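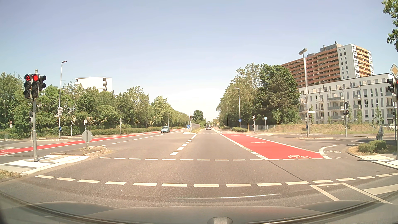

By Firouzeh Ghasemi
Posted in Books & Maps for the Road | March | 6 comments

The Gudenus Driver's Handbook for Visitors (Sekero, spiral bound, 200 pages, 32 euros)

I should say up front that I am a nervous driver abroad and have been for my whole adult life, so you're getting the opinion of someone who will happily circle a block three times to avoid a left turn. My cousin Farzad Jafarzadeh is the opposite. He drives everywhere with one hand on the wheel and a pastry in the other, and it was Farzad who bought me the Gudenus handbook before our trip through Germany, I think partly as a present and partly so I'd stop gasping from the passenger seat.

We drove 500 miles with it, most of them in and out of towns, and I read it the way other people read novels. It lives in the door pocket now and the cover has coffee on it (sorry, Farzad).

What I like best is how much of it is about paint. Most guidebooks give you a page of signs and a stern paragraph about speed, and then you roll up to a big wide intersection with thick white dashes curving across the road in front of you, a thinner row of them behind, and a broken line heading off into the distance on the far side, and you have no idea which of it is meant for you. The handbook gives road markings a whole chapter, with big clear drawings from the driver's seat, so you see the lines flattened out and stretched the way they look over a hood. I can't tell you how much that helped me. A drawing from above is lovely if you happen to be a pigeon!

The traffic light chapter is nearly as good. There is a patient section on arrow signals, and on what to do when the left-turn arrow and the full light sit on the same pole with more than one head to choose from. When everything is red, as it was at the big crossing I'm thinking of, it's easy enough, you sit there and admire the sky. It's when they start to disagree that I want a book. The advice is to decide which head belongs to your lane while you're still stopped, and I've taken that home with me, because it works just as well on the way to my dentist.

Bike lanes get their due, too. I'm used to a skinny white line and a prayer, and I loved those broad red lanes with the white borders and the symbols painted on them, which you really can't miss even on a bright, washed-out day. The book reminds you again and again to look over your shoulder before you cross one. Farzad says it reminds you too many times. I disagree, and I was the one holding the book.

Now for the grumbles, and I do have a few.

The chapter on direction signs is thin. I wanted much more about those stacks of white signs you find on a pole in town, one under another, in smallish dark letters, when you have a few seconds to find your word among them. There's a glossary at the back, but it runs to a page and a half and it's in alphabetical order by the English, so if you've just driven by a German word and want to know what it was, you have to read the whole list. (You'll manage "Polizei" by yourself.) The round blue signs with white arrows are covered properly, I'm glad to say, with a drawing for each direction.

The index is also a bit of a muddle. Parking is under "stopping," and "yield" sends you to "priority," which sends you to a page about trams. And the spiral binding, so nice for laying the book flat on your lap, had started to snag my sweater by the end of the first afternoon. I bent the loose end back in with tweezers and it has behaved ever since.

A word on the competition. I borrowed the Tukham folding card from the library before we left, and it's much cheaper and fits in a sun visor, so if you only want the signs and the speed limits, get that and buy yourself a nice lunch with the rest. My neighbor swears by the Shahbazi audio course, but I can't listen to a voice telling me about right of way while I am busy giving right of way. Perhaps you're calmer than I am.

Would I buy the Gudenus again? Yes, even at 32 euros, which made me wince a little. I read the markings and lights chapters twice at home and then again over breakfast at the hotel, and by the last few days I was doing my share of the driving, left turns included. Farzad slept through one of them.

I'm told a new edition is in the works, and I've written to Sekero about the glossary.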